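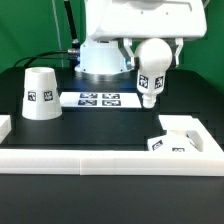

Lists > Wivstead Makers > Messages > Re: Open day at Vermeulen - worth the drive?

Hi all,

Anouk Jacobs wrote:
> Did anybody get to the Vermeulen open day in May? I had to stay
> in Jincombe with a sick kid and I'm dying to know if they let
> people near the robots this time, or if it was all slides again.
> Also, is it any good for a ten-year-old?

I went, with Riet, and we had a great time! No slides at all, except a short talk from Gilles Fleury at the start (skip it if you've heard him before, it's the Colis warehouse story again). After that you could wander from table to table and ask whatever you liked.

My favorite was the small white arm with the green backdrop behind it. Nathalie Bosman was running that one, and everything it handles has those blocky black-and-white square tags stuck on - the cup, the block in the tray, even the bulb-shaped thing it holds neck down over the card. I asked her what the tags do and she said they let the software work out where each piece is and which way it's turned. She has printed 293 of them so far and is sick of scissors. The card on the table has four tags of its own, and I forgot to ask about those, so if Cheuk-hei Tang is reading this, please fill us in.

They had more than 900 people through the door, which I can believe from the line for coffee. Parking was a pain. Go early, and use the back lot.

As for a ten-year-old, yes, bring them! There was a table where kids could steer a gripper themselves, 2 minutes a turn, and I may have gone around twice (Riet will tell you three times).

See you at the next meetup - I'll bring the handouts I grabbed.

Nora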